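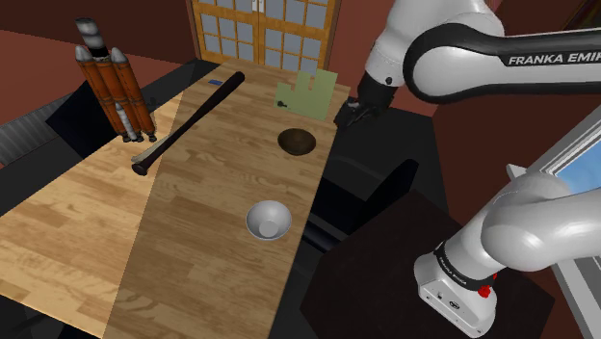 The spring programme at the Siqueira Centre will start two weeks later than planned, after work on the heating in the main hall ran over into this month. Classes that were due to begin on Monday are now expected to open at the start of April, and anyone who has already paid will keep their place.

The old boiler was taken out in February. Contractors from Pradov then found that a length of pipe under the stage also had to be replaced, and the floor could not be relaid until that was finished. The side rooms have their own heating and are open as normal.

Fifteen courses are on offer this term, including pottery for beginners, model making, bookbinding and a Saturday drawing class. More than 11 places are left on the pottery course – the drawing class is full, but there is a waiting list.

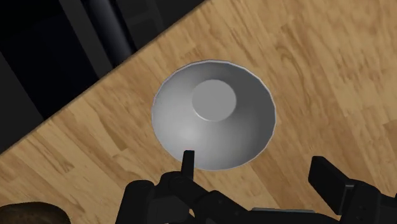 Siqueira Centre – Adult Learning Team

Fees have not changed from last term. People who can no longer attend on the new dates can ask for a refund at the front desk or move to a later course at no charge. Refunds are paid back to the card used for booking.

The bus from Tunditz still stops outside the main gate, but the car park entrance on Binau Road is closed while the skips are there. Drivers should use the rear entrance until the work is done.

Wednesday, March 18, 2026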